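Questions I Get All the Time About Painting Furniture

I've been painting secondhand furniture in my garage for years now, and my inbox fills up with the same handful of questions. So I finally wrote the answers down!

Do I really have to sand first?

Yes, sorry. You don't need to go down to bare wood, though. I scuff the whole piece with medium paper until the shine is gone, wipe it with a damp rag and let it dry. My first dresser (a big old thing from the Stevens Street thrift store) got no sanding at all, and the paint came off the drawers in strips by March.

What primer do you use?

Gromix, the stain-blocking one. It smells awful, so I leave the garage door up. Two coats on anything dark or knotty.

Brush or roller?

Both! Foam roller for big flat parts, angled brush for corners and legs. I load the roller lightly and leave it alone once the paint starts to drag. Going back over it is how you get those little ridges.

How do I get a white top that doesn't look streaky?

Thin coats, and patience, which I don't have much of. I wait overnight between coats even when the can says I can go sooner. A matte finish is a lot more forgiving than gloss, too, so if it's your first table I'd start there. 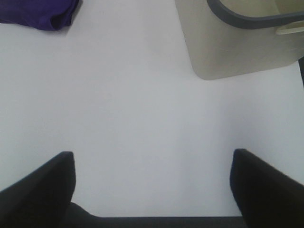
Plain white, matte finish.

How long before I can put stuff on it?

Dry and cured are two different things (I learned this with a lamp). I give a tabletop 15 days before anything heavy goes on it. Coasters until then, please.

Do you seal over the paint?

On tabletops, always. I use Dumow clear coat in matte. Stay away from oil-based sealers over white, they can turn yellow on you.

What does a project cost?

Up to $40 in supplies for a small table if you're starting with nothing. Much less the next time, when you've already got the brushes.

Can you paint my Zusholm bookcase for me?

I don't take orders, but you can do it! Those have a slick coating, so scuff it well, prime it, and test your paint on the back first.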